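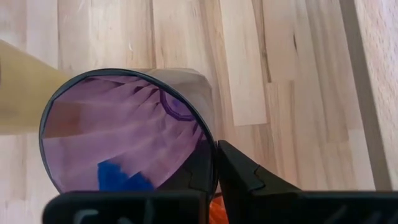 Gatitz suspended unattended running of its tabletop handling cells in July after a series of grip faults involving thin-walled cups. The fault arises when the two fingers of the gripper meet the cup at its mouth, where the wall has the least support. A cup that lies on its side with its rim between the black fingers, and with other items in or near the opening, is the position in which the fault is most often reported. The answers provided on this page apply to all sites that operate the Cladska gripper with the Fandden control software. They replace the guidance issued to operators before the suspension.

What went wrong?

The control software is required to stop closing the fingers when the holding force reaches the set limit. During the faults under review, the software read the give of a soft cup wall as open travel and continued to close. In some cases the cup was crushed. In others it sprang free and was thrown from the work surface.

How many faults were recorded?

The review covered 2000 pick attempts. Of these, 75 ended in a grip fault. No injuries were reported. A fault is counted when the cup is dropped, thrown or permanently bent, or when the arm halts with error code 292.

What does error code 292 mean?

The code indicates that finger position and motor current do not agree. It is a protective stop. The arm will hold its position and will keep its grip on the item until an operator releases it.

May I clear the code and continue?

No. Operators must not clear the code from the control screen before the cell has been inspected. Several of the more serious faults followed a remote reset, when the fingers resumed closing on a cup that was already under load.

What should I do when the arm stops?

Press the emergency stop and wait for the amber light. Do not reach between the fingers, even if the item seems ready to fall. Use the manual release on the side of the gripper, and support the item from beneath with the tool supplied. Record the time and the code in the cell log.

Are rigid items affected?

Rigid items have not produced the fault during the review. Sites may continue to run them with an operator present. Any cup, sleeve or tub whose wall can be bent by light hand pressure is to be treated as a soft item.

What if there are small parts inside the cup?

The cup must be emptied by hand, with the arm stopped, before another attempt is made. Loose contents may shift toward the opening and come between the finger and the rim, which can give a false force reading.

When will the fault be corrected?

A software update, release 1115, is in testing at the Khondokar facility. It adds a second force check before the fingers close fully. Sites will be notified in writing when the update is approved. Until that time, unattended running remains suspended.

Whom should I contact?

Reports and questions should be directed to Lwazi Joubert, Equipment Safety Office. Please include the cell number and a copy of the log entry.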